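Search this site
Search
Go

What Is a Record Label, and What Does It Do All Day?

August 15, 2019
By Naima Benkirane

Say you're in a band. You have a drummer, a singer, and a kid who owns a tambourine and will not put it down. You've written ten songs, and your dog has sat through most of them. Now you'd like strangers to hear them too. Strangers are harder to get than dogs.

A record label is a company that helps with this. It pays for things and tells people about your music, and in return it keeps part of the money.

How much it keeps is written in a contract. A contract is a list of promises, usually long, usually in small type, and grown-ups have been known to sign one without reading page two. Please read page two.

Let's make up a band called Lolomport. They sign with a label called Dretura, which is one person, Trinity Blackwood, and a desk. Dretura agrees to pay for the recording. The studio costs $700. That money is called an advance, and bands tend to get very excited about it – they hear "here is $700" and miss the bit that comes after.

The bit that comes after is that the label gets its $700 back first. When the album sells, money comes in, and the band's share goes toward paying off the advance. Only when that's done does Lolomport start getting paid. The word for this is "recoup." It rhymes with soup, and you may be eating a lot of soup while you wait for it.

So suppose the band's share adds up to $541 by the end of summer. Lolomport has earned nothing it can spend. Then a song gets played on the radio in August and the share climbs to $686. Still nothing! They are $14 short, and the tambourine player has stopped answering texts.

Why would anyone agree to this? Well, $700 is a lot of money if you don't have it. And under this kind of deal, if the album flops, the band doesn't have to pay the advance back out of its own pockets. Trinity takes the loss. She has 56 boxes of somebody else's old album in her garage, so she knows how that goes.

Plenty of bands skip the label and put their songs online by themselves. They get to keep a bigger share. They also get to do all the emails, the posters, and the arguing about the album cover. 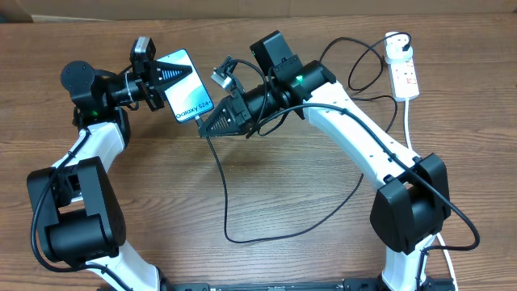
The cover, by the way, is usually paid for by the label too, and some contracts add that cost to the advance. So before anybody asks for gold lettering, find out who is paying for the gold. It's probably on page two.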